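Feb 25, 2021

Applying for a vacant lot, second try

The application for the lot on Manolakis Street went in last night. It's the second one I've sent to the Cotstead vacant land program, and it took me most of the winter to put together. The first was turned down in September for not having a written agreement about water. The lot has no hookup, and I had put down "to be arranged," so I can't complain much.

For those who haven't read the older posts, Cotstead lets residents use city-owned lots on a short lease while the city decides what to do with them. You pay a small fee, carry insurance, and hand the land back when asked. The lease runs three years at most. There is a grant of up to $2,000 for setup, paid after you turn in receipts, so you need to have the money up front.

The lot itself is narrow, 50 feet on the street side, and it used to hold a tire shop. Part of the slab is still there. I don't plan to break it up. The proposal has raised beds on the concrete and a strip of clover and shrubs behind, with two benches by the sidewalk. The Sekmont apartments next door have agreed to let us run a hose from their side wall and bill us for it each month. I have that in writing this time. 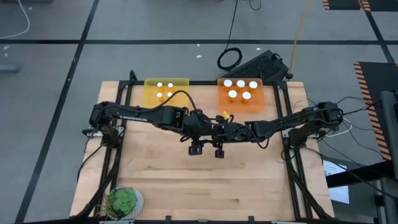
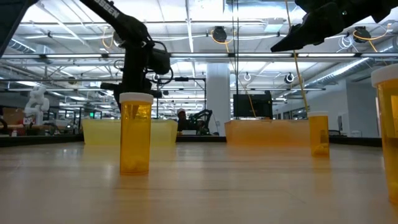
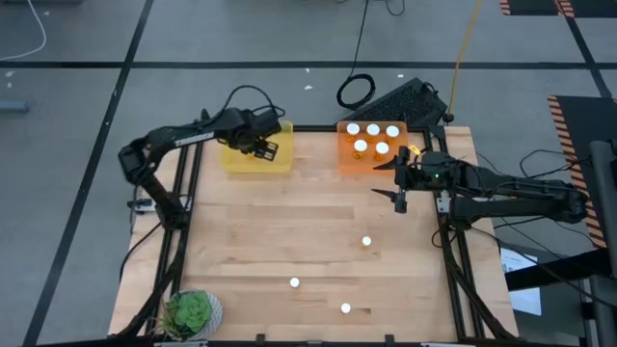
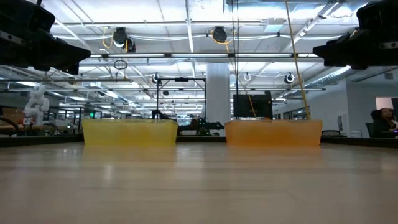
Wooden tabletop, all four views.

The part of the form that gave me the most trouble was the neighborhood support section. Last year a few emails were enough. Now they want signatures with addresses, from people who live within a short walk. I went door to door on six evenings and ended up with 233. Most people were fine with it once they heard there would be no amplified music. Parking came up a lot. The lot was never public parking, but people have been leaving cars on it for years and they will have to go somewhere else.

A few people asked why the city doesn't just build housing there. It's a fair question. The Ziltonura plan does show housing on that whole side of the street, but there's no funding for it yet and no start date. If the money comes through, the beds can be moved — that's one reason I drew them as boxes on legs.

The soil test is still outstanding. The lab wanted samples from the back strip at two depths, and I've only done the shallow ones. The program accepts results up to a month after the deadline, so I'll dig the rest as soon as the ground softens.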